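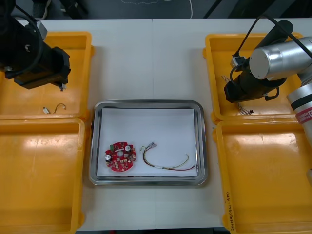 **萱野 千穂**
Plullden 部品再利用窓口 仕分け・問い合わせ担当

---

**件名:** Flurkik用の部品袋に、短い配線と小さな白いコネクタが入れ違っている件
**ご依頼元:** Ravow 修理教室さま
**状態:** 対応中(交換分は発送済み、仕分け手順は見直し中)
**関連:** 在庫台帳 Margaritis の「配線・小物」の欄

## いただいたご連絡

2月の教室で使われる部品袋について、Ravow さまからお電話と、そのあとにとても丁寧なメールをいただきました。お送りした30袋のうち4袋で中身が合わなかったそうです。短い配線が入っているはずの袋に白い小さなコネクタだけが入っていたり、反対にコネクタの袋から短い線が出てきたり、という内容でした。

教室の準備でお忙しいところ、袋をひとつずつ開けて、どの袋に何が入っていたかを書き出してくださっていました。こういう表があると本当に助かります(しかも袋の口のシールまで残しておいてくださって、おかげでどの回に詰めたものかがすぐわかりました!)。まずはお詫びと、書き出してくださったことへのお礼をお返ししています。

足りなかった分は同じ日の夕方の便でお送りしました。このチケットは、なぜ入れ違ったのかを追いかけるためにそのまま開けておきます。長くなりそうですが、あとで読む人が困らないように、思いついた順に書いていきますね。

## 最初に疑ったこと

### 1. 袋詰めのときの取り違え

いちばんありそうなのはこれだと思っていました。袋はどれも同じ大きさの透明なもので、違いはシールの色だけです。夕方になると詰める側の目も疲れてきますし、シールを先に貼ってから中身を入れるやり方をしていた時期もありました。

ただ、Ravow さまの表とこちらの控えを突き合わせてみると、4袋のシールは正しい順番で出ていました。シールの貼り間違いなら隣同士の袋がきれいに入れ替わるはずなのに、そうなっていません。線が一本多い袋があって、その相手になる袋が見つからないのです。なので、袋に入れるより前の段階で、もう混ざっていたのだろうと考え直しました。

### 2. Margaritis の入力

台帳の「白コネクタ(小)」と「白コネクタ(小・線付き)」が、一覧で上下に並んでいます。以前から紛らわしいという声はあって、わたしも一度やらかしたことがあります。今回も真っ先に履歴を開きました。

結果としては、該当の回の入力に直しは入っておらず、数も合っていました。数が合っているのに中身が違う、というのがかえって厄介で、ここで半日ほど悩みました。白い部品が一個、線が一本、足して二個。合計だけ見れば正しいのです。台帳は種類までは疑ってくれませんものね。

品名については、ついでなので変えておきました。線付きのほうは頭に「線」を付けて、一覧の離れた場所に出るようにしてあります。古い名前で検索しても出てきますので、ご安心ください。

### 3. 仕分けの段階

ということで、残ったのは仕分け台です。

白い作業台の真ん中にステンレスのバットを置いて、その左右にオレンジ色のトレーを二つずつ。この並べ方はもう長く続けていて、慣れた人なら目をつぶっても、というくらいなのですが、慣れているぶん誰も細かいことを書き残していませんでした。配線のトレーにコネクタが入っていても、線のついたコネクタなのか、コネクタの抜けた線なのか、その場では「まあ配線の仲間だし」で通ってしまっていたようです。

左上のトレーの底に、白い小さなコネクタと、先が鉤のように曲がった茶色っぽい短い線が並んで入っていることがあります。これを見て「コネクタのトレーだ」と思う人と「配線のトレーだ」と思う人がいたら、どちらも間違いとは言えません。わたしも聞かれたら返事に困ります。Ravow さまの袋で入れ違っていたのが、ちょうどこの組み合わせでした。

## 試したことの記録

**午前、一回目**
バットの中身を赤い基板、太めの配線の束、小さなコネクタ、短い線に分けることだけを決めて、いつもどおりにやってもらいました。基板と配線の束はまったく迷いません。大きいですし、色もはっきりしていますし。赤、黒、黄緑の線がまとまった束は、端に白っぽいコネクタがついていても「束」で通ります。小さいものになると急に手が止まります。

**午前、二回目**
「線が少しでもついていたら配線」という決まりにしてみました。わかりやすくて評判はよかったのですが、細い白い線がコネクタの根元に少しだけ残っているものまで配線に入ってしまい、Flurkik の袋に使うには短すぎる線がたくさん集まりました。惜しいです。

**昼すぎ、三回目**
「コネクタの幅より長い線がついていたら配線」に変えました。定規はいりません。コネクタを横に当ててみて、線のほうが長ければ配線。これで迷いがぐっと減りました。12個を混ぜて二人に別々に分けてもらったら、結果がそろいました。うれしくてお茶をいれました。

**午後、四回目**
ここで別の問題が出ました。細い線がからまっていると、長さがわからないのです。白や灰色の細い線が寄り集まっているところは、どこからどこまでがどのコネクタのものなのか、持ち上げてみるまで見当がつきません。引っぱると根元から抜けることもあって、そうなるとさっきまで「線付き」だったものが、コネクタ一個と線一本になってしまいます。

数が増えるのに、台帳上はつじつまが合ってしまう。今回の原因はたぶんここだろう、と思っています。まだ「たぶん」です。同じことが実際に起きたのを見た人がいないので、断定は避けておきます。

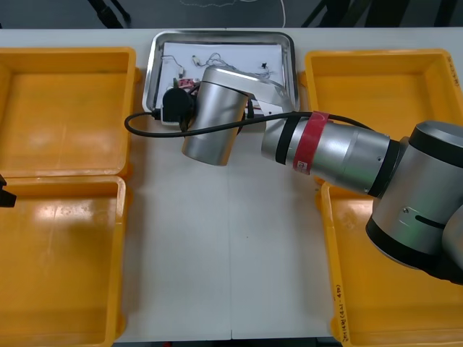 *ステンレスのバットと左右の黄みがかったオレンジのトレー。バットの紙の上に、小さな白いコネクタと細い線のからまり、黒い小さな部品、赤い基板。*

## バットと紙のこと

紙を敷くかどうかで、以前ちょっとした議論がありました。敷かないほうが片づけは早いのです。でもステンレスの底は光を返すので、白いコネクタも、足の細い黒い部品も、見失いやすくなります。紙を敷くと、黒いものははっきり見えるようになります。

一方で、白いコネクタと白い線は、白い紙の上だとやっぱり目立ちません。試しに薄い灰色の紙を敷いてみたところ、白いものはよく見えました。ただ今度は灰色の線が沈んでしまって、よかったような、そうでもないような……。いまのところ白い紙に戻しています。薄い水色の紙を一束取り寄せているので、届いたらまた試して追記しますね。

紙の大きさは、バットの底より少し小さく切ってください。縁に折れ上がりができると、そこに小さな部品がもぐります。前に一度、紙を替えたら裏から端子が7個出てきて、みんなで顔を見合わせたことがありました。替えるときは、必ず裏も見てください。

## トレーのこと

トレーは底につやがあって、光の当たり方によっては中身が見づらいことがあります。からに見えても、次の回を始める前に一度傾けて、角まで確かめるようお願いします。手書きの印が縁に入っているトレーもありますが、印が古いものもあるので、中身の目印としては使わないことにしました。何を入れるかは、その日の朝に紙の札を台の手前に置いて決めます。

札に書く言葉も短くしました。

- 基板
- 束(線がまとまっているもの)
- 線(コネクタの幅より長い線がついているもの、線だけのもの)
- 小(コネクタだけ、黒い小さな部品など)

「その他」はやめました。あると、みんなそこに入れたくなるので(わたしもです)。迷ったものはバットに残しておいてください。残っていて困ることはひとつもありません。残ったものは夕方にまとめて見ます。

## からまった線の扱い

1. 引っぱらないで、まずかたまりごと紙の空いたところへ移す。
2. コネクタのほうを持って、線を端へ向かってゆるめる。線の先から引くと、根元に力がかかります。
3. ほどけないときは、かたまりのまま小袋に入れて「未」と書く。Margaritis には入れない。
4. 途中で抜けてしまったら、抜けた線とコネクタを同じ小袋に入れて、その日の控えに一行書く。怒る人はいません。書いてもらえたら、それで十分です。

4番はとくにお願いしたいところです。今回いちばん時間がかかったのは、抜けたかどうかを誰も覚えていなかった部分でした。忙しいときに細い線が一本抜けたくらい、覚えていなくて当たり前ですよね。だから覚えなくていいように、書くことにします。

## 赤い基板についての補足

Ravow さまから、もうひとつご質問をいただいていました。赤い丸い基板についている緑の端子台は、外して別々にもらえますか、というものです。

申し訳ないのですが、いまは基板についたままでお渡ししています。外すときに周りの小さな部品を傷めてしまうことがあり、特にコンデンサが近くに立っているものは、こて先を入れる余裕があまりありません。教室で外す練習をされるのでしたら、むしろついたままのほうが教材としておもしろいかもしれません。練習用でよければ、縁の欠けた基板を何枚か別に取り分けておけます。必要な枚数を返信で教えてください。送料は次の便と一緒でしたらかかりません。

## Ravow さまへのお返事(送信済みの控え)

> いつもお世話になっております。このたびは部品袋の中身に入れ違いがあり、準備の大切な時間を使わせてしまって申し訳ございませんでした。
>
> 交換分は本日夕方の便でお送りしております。入れ違っていた4袋は、ご返送いただかなくて大丈夫です。中の部品はどうぞ教室でお使いください。
>
> 原因は、袋に詰める前の仕分けで、短い線のついたコネクタの扱いがはっきり決まっていなかったことにあるようです。線の長さで分ける決まりを新しく作りましたので、次の Flurkik の袋からはこの決まりで詰めたものになります。もし次の分でも気になるものがありましたら、表にまとめていただかなくても、「白いのが変でした」だけで通じます。お気軽にお知らせください。
>
> 生徒さんたちの作品、こちらでも楽しみにしております。

## 追記

**翌日の朝**
Ravow さまから受け取りのご連絡。交換分の中身は合っていたとのことで、ひと安心です。練習用の基板は7枚ご希望。取り分けて、棚の下段に入れました。

**同じ日の午後**
札の「小」が遠くから「水」に見えるという指摘がありました。字が下手ですみません、書き直しました。

**残っている作業**

- [x] Margaritis の品名変更
- [x] 交換分の発送
- [x] 札の書き直し
- [ ] 水色の紙で見え方を試す
- [ ] まだ発送していない Flurkik の袋を開けて、線とコネクタだけ確認
- [ ] 練習用の基板を次の便に同梱

袋の確認が済むまで、このチケットは閉じないでおいてください。途中まで開けた箱には青いテープを貼ってあります。続きをやってくださる方は、テープのない箱からお願いします。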